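Print this chapter | E-mail this chapter

Chapter 7
Work Surfaces: Height, Reach and Finish

7.1 Scope of the chapter

The preceding chapters treated the seated worker and the chair as a pair. The present chapter adds the third element, the work surface. A table or desk fixes the height of the hands, limits the distance they can travel, and determines how much light returns to the eyes. Errors in any of these are hard to correct by adjusting the chair alone, and most complaints recorded in shared workrooms can be traced to one of them.

The term work surface is used throughout for any horizontal plane on which a task is done by hand. It includes desks, benches, counters and dining tables put to use as desks. It does not include sloped drafting boards, which are treated in Chapter 9.

7.2 Height

Surface height is measured from the finished floor to the top of the surface, not to the underside. The clearance below is a separate dimension and should be recorded separately. A thick top can meet the height requirement and still leave too little room for the thighs, a fault common in older office stock.

For light assembly and writing, the surface is set at or slightly below the height of the seated elbow. For tasks that call for downward force, it is set lower. For fine work it is raised, so that the eyes are brought closer without bending the neck — the forearms must then be supported, or the shoulders will carry their weight. At Parkside, the office building used as a running case in this part of the book, all desks were bought at a single fixed height of 700 millimeters. That height suited the shorter members of the staff and left the taller members leaning forward over the keyboard. 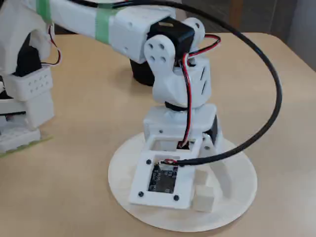 A fixed height can be made workable in three ways: raising the surface on blocks, raising the seat and adding a footrest, or assigning desks by stature. The first changes the clearance as well as the height. The second is cheap but tends to fail when the footrest is moved for cleaning and not put back. The third was tried at Parkside and given up when staff began to share desks.

7.3 Reach

The area within reach is divided into two zones. The inner zone is swept by the forearm with the upper arm hanging close to the body. The outer zone is swept by the whole arm without moving the trunk. Items handled many times an hour belong in the inner zone. Items handled a few times a day may be placed in the outer zone or beyond it.

The zones are curved, and most tables are rectangular. The far corners of a deep table are therefore of little use to a seated person and tend to collect papers and cups. In the Parkside survey, depth from front edge to wall was recorded at 135 workstations. At 34 of them the telephone stood outside the outer zone, and the user had to leave the chair back to answer it.

Rounded corners reduce the usable area by a small amount but remove a point of contact for the hip and forearm. The front edge matters more than the corners. A square, hard front edge presses on the underside of the forearm during long tasks, and a wide radius spreads the load. The Holtell series of tables, used in the second phase of the Parkside work, has a rounded front edge along its full length.

7.4 Finish

Finish affects three things of interest here: glare, contrast and cleaning. A glossy surface returns a sharp reflection of the lamps above it. A matte surface spreads the same light over a wider area, so that the bright patch is softer, though it is seldom removed altogether. The position of the patch depends on the lamp, the surface and the eye. Moving any one of the three will move it.

Color should be chosen with the task in view. White paper on a dark top forces the eye to adapt each time it leaves the page. White paper on a very pale top gives little adaptation load but a weak outline, and small pale parts are easily lost. A middle tone is the usual compromise. The Witum finish guide, written for office use, favors light tones throughout; its advice should be read with caution where the task involves small objects.
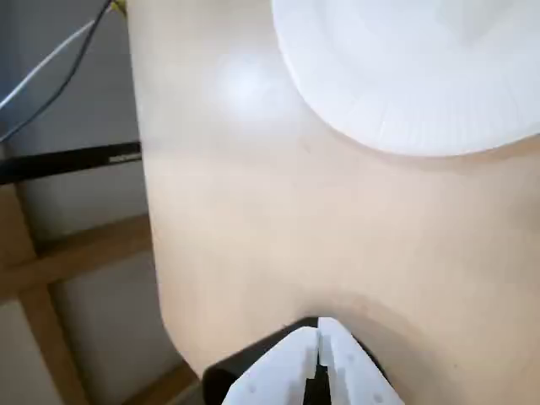 Fashola objects that the chapter gives too much weight to tone and too little to the lamps, and asks why a room should be refurnished when a fitting could be moved in an afternoon. The objection is sound where the lamps are on a track or hung from cords. It is weaker where they are set into the ceiling, as they were at Parkside, and where the cost of moving one fitting may exceed the cost of a table.

In practice both should be surveyed before either is changed. The survey is done at the hour of normal use with all lamps lit and the blinds as the staff leave them. The observer sits in the user's chair, at the user's seat height, and marks on a plan any bright patch that falls within the inner zone. The Parkside plans were drawn in June and had to be repeated for winter, when low sun entered along the south side.

7.5 Terms used in this chapter

Clearance: the free height between the floor and the lowest part beneath the surface.
Inner zone: the area swept by the forearm alone.
Outer zone: the area swept by the whole arm, trunk at rest.
Edge radius: the radius of the curve joining the top and front faces.

Section 7.6 sets out the method of measurement. Readers who need only the tables of recommended heights will find them on page 396.

Last updated: June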